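Unit 6: Working rules for gripping in mixed trays
Course notes, Manipulation Lab. Compiled by Catrin Probert. Revised in March by Rhodri Lougher.

6.1 Scope

These rules apply to two-finger grippers with a wrist camera, working over a shallow tray of soft or semi-rigid items. Hard parts in fixtures are covered in Unit 4. General cell safety is covered in Unit 2, and the rules there take priority over anything written in this unit.

"Shall" marks a requirement. "Should" marks a recommendation, and a departure from it is entered in the run log with the initials of the operator. "May" marks a permitted option.

6.2 Terms

Item: one object that can be lifted on its own.
Contact pair: two items that touch or overlap in the tray.
Free segment: a length of an item with clear tray on both sides, wide enough for the open fingers.
Attempt: one closing of the fingers, whether or not an item leaves the tray.
Run: all attempts between two resets of the tray.

A rope and the cloth under its end are two items and one contact pair. They are not entered as one object, even if they would come up together.

6.3 Before the run

6.3.1 The operator shall check both finger pads for cuts, lint and adhesive residue. A damaged pad is replaced before the arm is enabled. Do not swap left and right pads to even out wear.

6.3.2 The pad cycle counter shall be read and logged. Pads are retired at 2,000 closings. The Arkgate cell stops itself at this limit. The Drakanov cell only shows a warning, and the operator is responsible for stopping.

6.3.3 The tray shall sit flat inside the taped outline on the bench. Its rim counts as an obstacle in the motion planner.

6.3.4 Items should be placed by hand in the layout given on the run card. If the card calls for a random layout, drop the items from rim height and leave them as they land.

6.3.5 Exposure on the wrist camera should be set with the tray in place. A glossy tray returns a bright patch that moves with the arm. Depth readings inside such a patch are discarded.

6.4 Choosing a grip point

6.4.1 On a rope, take a free segment first. A capped or wrapped end is a second choice: the surface is smoother than the strands and the grip force has to be set separately.

6.4.2 An end that lies on top of another item shall not be gripped from above until the lower item has been identified and logged.

6.4.3 On cloth, grip a raised fold. A flat corner against the tray invites contact between the fingertips and the tray surface.

6.4.4 On a sponge block, close across the narrow dimension and use the low force setting. Stop closing when the width reading falls below the limit on the run card.

6.4.5 The fingers hide part of the tray from the wrist camera. A grip point shall be confirmed in an earlier view in which it was not covered. The planner stores this view for 505 milliseconds. After that the arm has to back off and look again.

6.5 Worked case

Answer in the run log format, one line per item.

1. Name the items you can identify with certainty. Use "unknown, soft" or "unknown, rigid" for the rest.

2. Mark each contact pair that involves the dark rope. Its left end lies over the yellow cloth, so rule 6.4.2 applies to that end.

3. Propose one free segment on the dark rope and give the approach direction. Consider the part of the rope that the right finger covers in this view, and state what rule 6.4.5 requires for it.

4. Treat the multicolored rope-like item at the right as only partly seen. Its full length shall not be estimated from a single view.

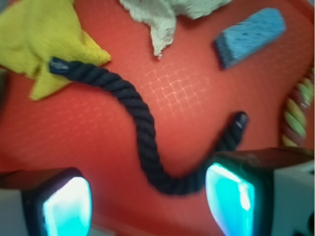 6.6 Records

6.6.1 Each attempt gets one line: run number, attempt number, item, grip point, force setting, result code. Result codes are L (lifted), S (slipped), M (more than one item lifted) and A (aborted by operator).

6.6.2 An M result is logged as a failure for the target item. Do not correct it afterward because the second item fell back into the tray.

6.6.3 The reference set for the assignment holds 3,477 attempts from the Fliritz cell. Of these, 1,461 carry code S. Use the codes as they stand. Questions about individual lines go to Seren Hopkin, with the run number in the subject line.

6.6.4 Logs are turned in unedited. Notes on errors go in a separate file with the same run number.

Reading for the next unit: Unit 7, sections 7.1 to 7.3, and the pad replacement sheet posted at the Arkgate cell.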